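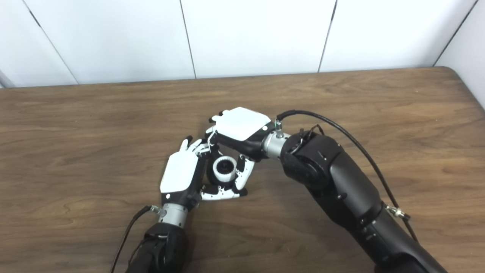 Danuta Wilczyńska has worked at Fliddale for long enough to remember the paper job cards, and she still talks about small parts the way other people talk about their grandchildren. I rang her to ask what the robot hands have changed. She was off before I'd finished the question!

"My thumbs," she said. "Ask me about my thumbs. On a busy shift I could handle 1,639 pieces, all pinched and turned and put down again, and by the evening I couldn't open a jar. I can open any jar you like now."

The two arms came to the Hilgate site in June, and her job shifted with them. She used to sit at a bench all day. These days she and Grollo, who looks after the software, work out how each part ought to be held and then teach it to the hands (she does the showing, he does the typing, and they argue about both).

"Picking up a ring is one job and picking up a little round lumpy thing is another," she told me. "You and I don't think about it. With the hands you have to think about every finger. Which one goes underneath? How hard? I'd done it for years and I couldn't have told you how."

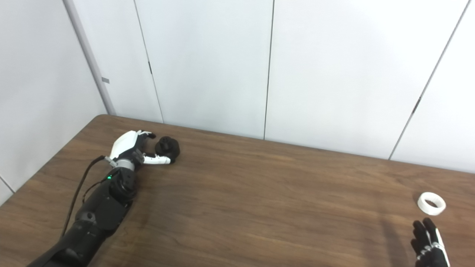

She loves that side of it, and it shows. Her team of 5 was nervous at first, and she doesn't hide that two of them asked her straight out if they should start looking elsewhere. Everyone has stayed so far. Wickramasinghe, the site manager, put each of them through 40 hours of paid training, and the evening shift has gone, which pleased the parents most of all.

Does she miss anything? "The chatter. We all sat in a row and you heard everybody's news. Now we're up and down all day, so we've started having lunch together properly."

She had to go then, as Grollo was calling her over to look at a thumb.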